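What Changed When the Robots Moved In

In July our office completed its first full quarter with robotic arms working alongside the support staff. I have managed operations at Trellico for long enough to have seen several new systems arrive with great promise and leave without much notice. For that reason I waited before writing on the subject here.

The original proposal, prepared by Kaj Ketilsson, concerned the plain and repetitive part of the day: fetching, placing, clearing and returning small items between rooms. Before the change, the support team handled 400 such requests in a typical month. The arms now take 200 of them. The other half still require a person, usually for reasons that no form has a box for. A visitor's badge has gone missing, or a parcel is addressed to someone who changed departments in the spring.

The staff were informed early that no position would be removed. I believe this mattered more than any demonstration. Even so, the first weeks were uneasy, and several colleagues told me in private that they felt observed.

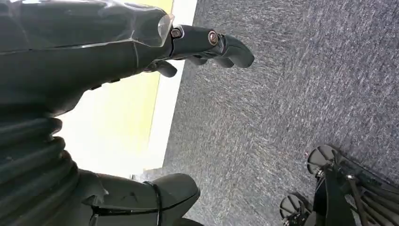
Jarrah Baxter, who has led the support team through two office moves, asked that her people be given the authority to stop the equipment at any time without having to justify it afterward. Management agreed. The stop was used often at first and is used less now, although I would be sorry to see anyone hesitate over it.

Training took 20 hours per person, spread over the mornings before 10 a.m. I consider this the least we could have offered. Those who completed it have since taken on scheduling and fault reports, and their job descriptions were revised to reflect the additional duties. The matter of pay was settled later than it should have been. I have said so internally and I repeat it here.

There are losses to record as well. Walking a package down the hall used to be an occasion to speak with people on the far side of the building. Some of those conversations have not been replaced. The team has asked for a shared break at 3 p.m., and that request has been approved for the coming quarter.

The next review will look at the evening shift, where 2 members of staff currently work without any automated help. They have been invited to set the terms of the trial themselves, and I expect to have their written comments before any equipment is scheduled.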